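Sterkthorpe Evening Institute
Looking at Buildings, week 3: Joints and gaps
Tutor: Flora Moncrieff

Last week we did doors, and several of you now can't get through one without comment. My apologies to your families. This week we turn to the places where one bit of a building stops and the next begins.

Everything moves. Timber swells in a damp March and shrinks when the heating goes on, metal grows in the sun, and the ground does as it likes. A builder can leave a gap on purpose or wait for the building to make its own. The second kind costs more and usually runs through the plaster above the stairs.

Three terms for your notes:
Butt joint — two edges brought together, no overlap. Sniggering is permitted once.
Shadow gap — a narrow recess left so that the line looks meant.
Cover strip — what you fit when it didn't. 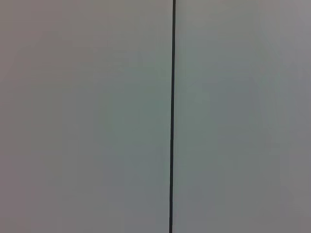

Fig. 2. Two grey panels and the line between them.

Halfdan Lund's essay (in the reader, p. 15) argues that a thin dark line calms the eye. Ignacio Cisternas replies that it calms the architect's eye and gives everyone else somewhere to lose a bus ticket. Read both. Lund is longer, and knows it.

For next week: find one joint at home that you had never noticed and draw it, life size, in pencil. Measure the gap at both ends. If the two figures agree, measure again.

Reader copies are at the desk, shelf mark 2326. Please bring them back this time.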